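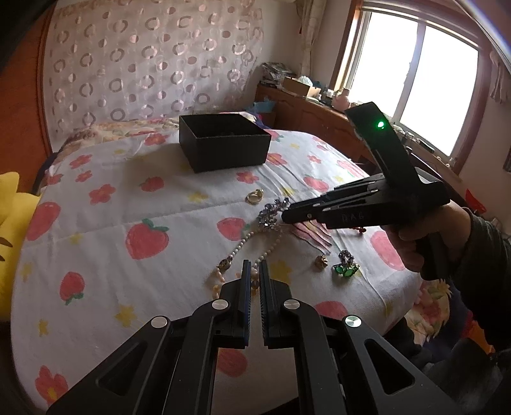
Household Tips: Small Valuables, Jewelry Boxes and What a Machine Can Be Trusted With

Updated May 22, 2025
Home Care Desk, Mamden Residents' Service

Residents regularly ask the Home Care Desk whether a household robot can be given the fine work of the bedroom: putting away rings, untangling chains, returning a necklace to its box. The guidance on this page covers both halves of the question. The first part sets out how to sort and store small jewelry by hand. The second part states what the Desk currently advises on automated help.

Preparing the surface

Work on a bed or a padded table. A dropped ring stays where it falls on a quilt, while on a bare dresser top it may roll behind the furniture. Choose a plain cover if one is available. Small stones and single beads are hard to find against a busy print, and this applies to people as well as to cameras. If the only cover to hand is patterned, lay a white pillowcase over the part you will use.

Set the open box at the far side of the work area and the jewelry between the box and yourself. Daylight from a window is preferable to a ceiling lamp, although a bright window directly in front of you will make dark pieces harder to read. Sit with the window to one side.

Order of work

Rings go first. They are rigid, they do not tangle, and clearing them opens up the space. Pick up each ring by the band and never by the setting.

Brooches are next. Close the pin before moving the piece. An open pin will catch on quilting thread and pull it.

Pendants on their own may follow. A pendant on a fine chain should be treated as a necklace.

Necklaces go last. Fasten the clasp, lift at two points, and lower the strand into the box in a loose curve. Pearls should lie flat and should not share a compartment with faceted stones, which scratch them. Wipe pearls with a soft, dry cloth before they are put away.

Tangled chains

Place the knot on a smooth plate with one drop of mineral oil and open it with two sewing needles. Do not pull on either end. When the chain is free, wash it in warm water with a little dish soap and let it dry fully. This method is not suitable for pearls or for anything strung on silk.

Boxes and linings

A box with plain, smooth sides and no dividers is acceptable for a small collection, provided each piece has its own pouch. Cut squares of cotton flannel make good wrapping. Foam sheets are not recommended for long storage, as some kinds break down and leave a residue on metal.

Can a machine do this yet?

In the Desk's view, a machine can do parts of the task under supervision. It should not yet be left alone with it.

Renji Hayashi, who coordinates equipment reviews for the Desk, spent part of the spring with two-finger grippers from the Cillotus and Jundonow ranges. The trial used costume pieces only and ran to 2,728 attempted pickups across 6 households. The findings below are his.

Rings with a raised stone were the most dependable item. The stone gives the fingers something to close on, and the piece does not change shape when lifted. The Desk still advises against it for rings of value, as a ridged finger grips well precisely where a setting is weakest.

Thin plain bands lying flat were often missed. The fingers closed on the fabric and lifted a fold of the quilt with the ring on top of it. A firmer surface reduced this, but then the band slid.

Brooches were picked up readily and set down badly. Several landed face down, and one pin opened on the edge of the box.

Strands of beads were the weak point. A single gripper raised the necklace by one place and the rest hung below it, swinging, and draped over the side of the box on the way down. Two grippers working together did noticeably better - one holding the strand near the clasp and the other supporting the middle - but only when a person was guiding both. Mr. Hayashi's notes describe the unguided results as "not ready for a household."

Loose beads and earring backs were not attempted after the first day.

Current advice

Residents who own or rent a manipulator may reasonably use it for costume jewelry, hair accessories, and similar items, with an adult present. Keep the following in mind.

Remove anything strung on silk or elastic before starting.

Set grip force to the lowest level that will hold the piece. On the Sandhu controller this is level 4; other makes should be checked against their manuals.

Clear loose cloths from the area, or fold them well to one side. Fingers snag on hems.

Check the finger strips for grit before use. Grit trapped in a ridge will mark gold.

Count the pieces before and after the session, and shake out the cover over a tray.

Heirlooms, pearls, and pieces with older claw settings should be handled by hand. The same applies to anything that is insured, unless the insurer has agreed otherwise in writing.

Related questions

Amrit Zacharias of the Desk answers inquiries on textiles and small repairs, including restringing. A separate page on folding towels and pillowcases with automated equipment will be added in June. The section on chains above will be revised at the same time, with a note on plated metals.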